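Progress report: Sendatlow snack pack scheme
Prepared by Pacita Cabrera, packing lead, Sketthorpe
For: Salazar Fund, small grants
Aug 17, 2021

1. Work in the period

The July packing run is complete. 3772 packs left the Sketthorpe unit against a plan of 3772, and all were signed for at the Prerngate store. Packing took place on both benches until the second week, when bench 2 was taken out of use to have its legs levelled. It has been back in use for the remainder of the period.

The pack list was unchanged: one drink carton, one fruit pot, one savoury item and one wrapped bar. Bars continue to be bought as mixed cases. This keeps the unit price down but means that size and wrapper differ within a case, and the bars have to be sorted before they go into the packs.

2. Stock

Opening stock of wrapped bars was low and a top-up order was placed early. The order was for 500 and arrived short. The supplier has issued a credit note for the missing part and no further claim is open. Closing stock at Sketthorpe is 396 bars, held in lidded crates on the lower shelves.

Cartons and fruit pots are sufficient for the first half of the next run. Savoury items will need to be reordered before then. Prices have been requested from the present supplier and from one other.

3. Sorting and handling

The sorting step was moved from the crate to a flat surface. Bars are now laid out singly before packing, so that the ends of each wrapper can be checked for splits and the printed date read without turning over a full crate. Bars with a split end are put aside and entered on the waste sheet. Bars with an unreadable date are treated in the same way.

Plain surfaces are preferred for this step. Patterned covers were tried on bench 1 and withdrawn, as small items were harder to pick out against them. 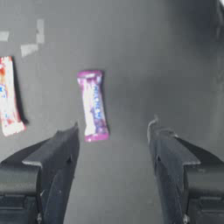
Fig. 1. Two wrapped bars on a plain grey surface, one in a purple and white wrapper.

4. Next period

Sorting will stay as described in section 3. The waste sheet will be split by cause, with separate columns for wrapper damage and date. Spending is within the agreed budget and no change to the grant terms is requested. The savoury item order will be confirmed to the Fund once both prices are in.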